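Chapter 5
Padding, Wrapping, and the Optimism of the Sender

Anyone who has ever opened a parcel and heard it rattle already knows most of what is in this chapter. The rest is vocabulary.

Packing looks like a simple job. You have an object, you have a box, and you have something soft to go between them. Yet the returns desk at Skerkolus, a mail-order stationery dealer, logged 849 damaged items in a single September, and 35 of them were erasers. It takes a certain talent to damage an eraser in transit. Bart Lambrechts, who ran the desk at the time, kept one on his windowsill.

Most of the damage came down to three causes, which give us the three parts of this chapter. In 5.1 we look at empty space, the enemy of everything in the box. In 5.2 we turn to wrapping material: which side goes in, how much to cut, and why the amount you cut first is so often wrong. In 5.3 we take up mixed loads, where a heavy item and a fragile one travel together and only one of them enjoys the trip.

We will spend the longest on bubble wrap. It is cheap, it is clear, and people think they know how to use it. Seung-woo Pyo's packing course at Rostgate begins by handing each student a sheet and an ordinary desk item and leaving the room. When he comes back, he sees a good deal of tape. Students tend to wrap the middle of a thing with great care and leave the corners to fend for themselves, although the corners are what hit the floor.

The sheet itself has opinions. Lay it flat and it wants to curl. Fold it and it wants to be flat again. Crumple it and it takes up more of the table than it did before, often the part where you had put the stapler. For this reason the exercises at the end of the chapter start with clearing a work surface, a step that readers in a hurry are invited to skip once and once only.

Before reading on, pick something from your own desk and write down how you would pack it for a long trip. Keep the paper. You will be asked to look at it again at the end of 5.3, and you may not enjoy it.
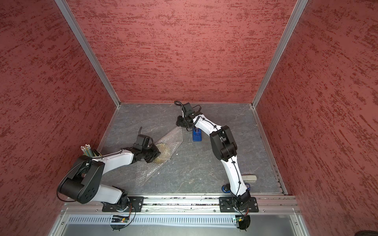
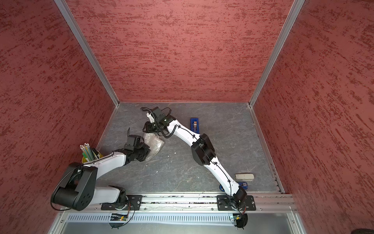

Figure 5.1. Bubble wrap on a worktable, with pencils standing at the left.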